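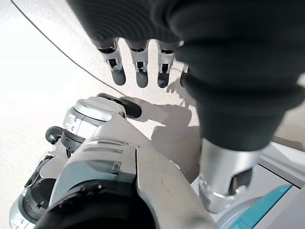
Gidey's hand in its fabric sleeve, fingers down over the floor of the practice room.

Ondarden College Robotics Club
Ward Assistant Project: progress report to the Drolis Fund, spring term
Prepared by the student team with Gerardo Soriano, club supervisor

Where we are

The short version is that Gidey can open a drawer. In our application we said that by this point in the year Gidey would be fetching named items from a treatment cart and delivering them to a bedside. We have reread that paragraph several times this term and admire its confidence.

Of the 6 milestones in the agreed plan, we count four as met, one as partly met and one as not started. The partly met one is "opens and closes any drawer on the cart". Opening is in decent shape. Closing works if you are relaxed about what closed means, and the nursing students who share the room with us are not.

Work since the last report

Most of the term went on the hand. The first sleeve the team sewed kept riding down over the knuckles when the wrist turned, and then the fingers would stop short of where the software believed they were. The new one is ribbed, grips further back and leaves the finger joints clear. It took an evening to make and three weeks to agree on.

The fingertips have been a quieter success. They are rounded and rubbery and they hold on to the edge of a drawer front well enough that we have stopped writing "slipped" in the log and started writing other things. The most common is now "wrong drawer".

Wrong drawer is mainly a vision problem. The room is lit from behind Gidey when it faces the wall, so its own shadow lands on the lower part of the cart and the floor in front. The drawer fronts are pale blue, the rails between them are white, and in shadow the difference between the two becomes a matter of opinion. Gidey's opinion was poor in January and is passable now. We retrained on pictures taken at several times of day, and we also tried moving the lamp, which improved the drawers and ruined the bed.

Sessions on the cart

The cart is a proper treatment cart, on loan from the nursing department. We asked for something realistic and we got it: key in the lock, wire basket on the side with a sharps container standing in it, a basin clipped on lower down towards the bed, and a pole at the back corner of the tray which the planning software did not know about until the second session. It knows now.

The side fittings have given us more to do than the drawers. Our original model of the cart was a box. The arm planned its way past the box very neatly and would have gone straight through the basket if Priti had not been on the stop button. We now have a model with the basket, the basin and the pole in it, measured by hand with a tape, and a rule that the arm slows down on that side. Sessions take longer. We think that is a fair price.

Cart work happens on Monday evenings from 6, with two students at the controls and one on the stop button. In March we lost 2 sessions to a fault in the left wrist, which was a connector, and which we found last after taking apart everything that was not a connector.
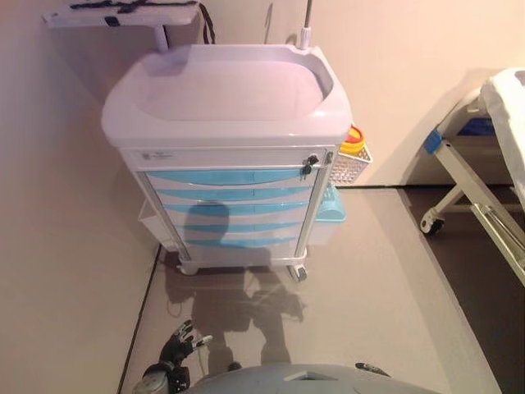

Money

Spending is within budget, though the lines have wandered. We planned to spend most of the parts money on motors and have spent it on fingertips, cable and replacement connectors (see above). Tiron, our parts supplier, delivered the second batch of fingertips late and in the wrong size, and have since sent the right ones. We would like permission to move the unspent travel money into parts. The travel was for a regional competition that clashes with exams, and the exams would not move.

The students

Eleven students signed up in autumn and nine are still with us, which Gerardo says is the best the club has managed in his time. Three of them had never written a line of code before joining. One of those three now runs the vision work and is short with people who leave their coats on the bed.

The nursing students have been more useful than we had any right to expect. They sat in on a session and explained, at some length, the order in which they reach for things. We had the order backwards. The task list has been rewritten.

What is next

For the summer term we propose to finish the drawer milestone, closing included, and to attempt one full delivery: a roll of bandage from the second drawer to the edge of the bed. The application said "a range of items". We suggest reading this as a range with one item in it until we have shown it can be done.

We would also like to bring the demonstration to you at the end of term if a visit suits. Please allow an hour. The run itself takes 4 minutes and the rest is setting up.

Still outstanding
Revised risk assessment, with the college office.
Spare left wrist connector, ordered.
Sleeve pattern to be written down properly before its maker leaves for university.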